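Folding T-Shirts So They Stay Flat

Most of the creases in a folded T-shirt are there before the first fold. Lay the shirt on a hard, smooth table. A bed or a couch gives under your hands and the fabric bunches up again.

Put it face down and pull gently at the shoulders, then at the hem. Smooth from the middle out to the sides with your palms. Don't tug on the neck, which stretches easily.
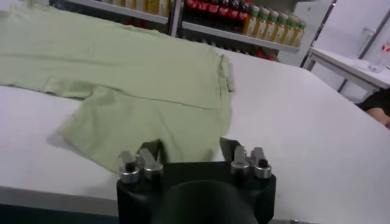

Fold one side in toward the center and turn the sleeve back on itself. Press along the fold before you do the other side. If the edge stands up, run your hand down it once more. Then bring the hem up to the collar and fold in half again.

Thin cotton slips around, so keep those stacks to 5 shirts. Heavier ones can go higher. For a drawer, stand them on edge in a row.

Shirts that have been stored since December usually need 2 minutes on a hanger in a steamy bathroom first. Let them dry fully before folding.

Posted by Apinya Yimyam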